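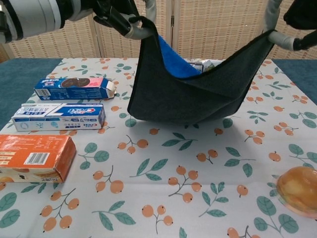 I've been bitten by mosquitoes in 5 countries, and the ones that live in the wetland behind Grastbridge are the rudest of the lot. So when I heard that a small research station out there was trying to work out why some people get eaten alive while their partners sleep like babies, I put my hand up before the sentence was finished. It's mostly down to smell, apparently (lovely). The skin on your arms and ankles gives off its own mix of acids, and the bugs read it from across the yard. The station catches that mix on cloth - plain dark stuff, a lot like the charcoal-grey one hanging between the two robot arms up top - and you wear it wrapped around your shin overnight.

Slavica Jurić runs the trial, which is called Gellum, and she has signed up 272 of us so far. She's cheerful in the way of someone who feeds mosquitoes for a living. My cloth went into a tunnel with a fork in it, a stranger's cloth went into the other branch, and the insects were let go at the far end to pick a favourite.

They picked me. Oh, did they pick me! Over 2 evenings in March, 1,109 mosquitoes flew the tunnel and most of them turned my way. Sorin Kelmendi, my neighbour and the stranger in question, has been unbearable about it ever since.

Slavica wouldn't be drawn on a cure. She'd like to know first whether the smell shifts with what we eat or stays put for years, and for that she needs us all back next summer, shins and all. I've said yes. I've also bought a fan for the back deck, as she reckons mosquitoes are hopeless fliers in a breeze, and Sorin has already asked to borrow it.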